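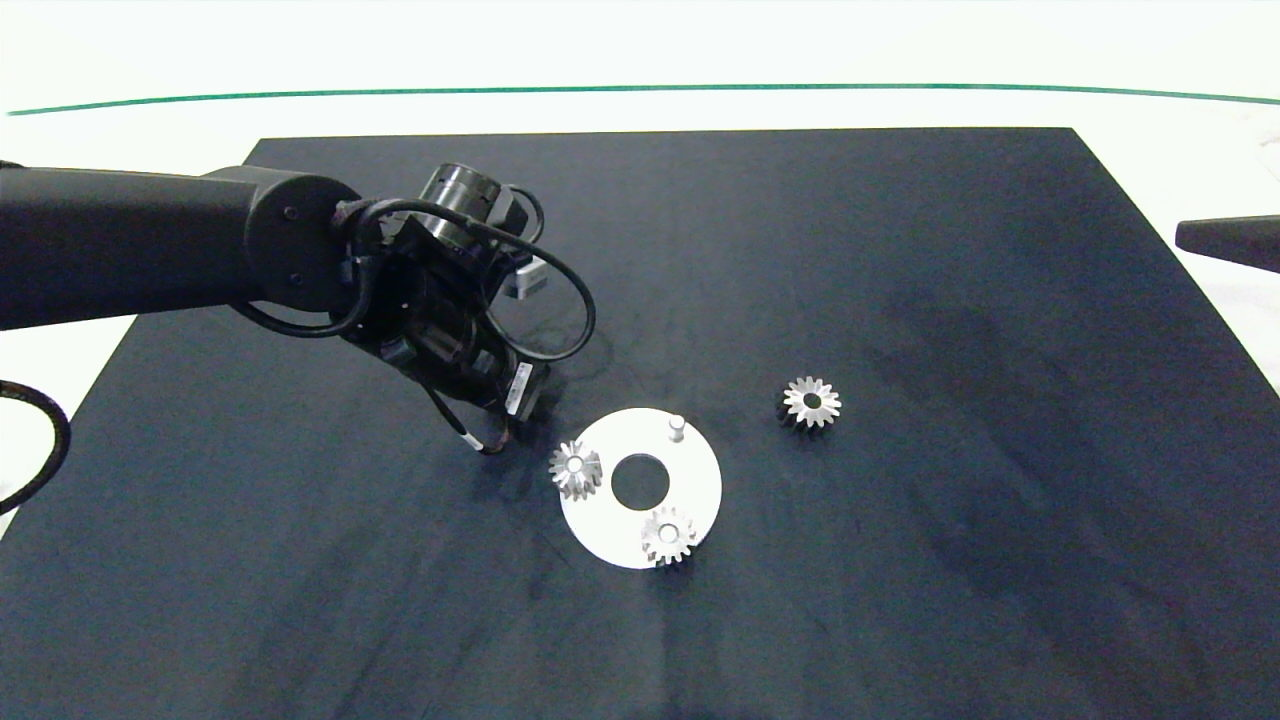
Our project was a small bevel gear set for the drive model in the second-year mechanisms course. The parts were made at Fanton and came to us without a drawing, so the first job was to work out how they went together. A flat white plate with a round hole in the middle carries the gears, and a short silver pin stands up from it near one side. We laid the loose bevel gears on and beside the plate before deciding on an order. The bore of each gear was checked against the pin with calipers.

2. Fitting the gears

We tried two methods. In the first, every gear was put on dry. In the second, we put a thin film of grease on the pin first. Each method was run for 20 fits. The dry fits took longer and the gears tended to stop halfway if they were even slightly tilted. Turning the gear a little while lowering it helped in both cases.

Teeth were inspected one gear at a time with the part standing on edge, so that the face and the bore could be looked at together. Light spreads out from the bore on a machined face, and a burr interrupts it.

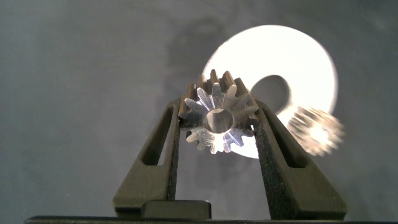
3. Work surface

Small parts are easy to find on a dark top, but it shows every smudge. We wiped it between runs and kept the grease on a separate tray. After the last run the parts went back into the Dridell box.
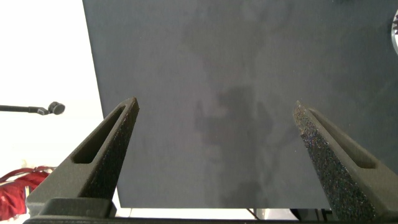 Amirul Osman read the draft and wrote that 20 fits per method was too few to say much about the grease, and that he would want 200 before putting it in the course notes. We agree. The next group should also record the tilt.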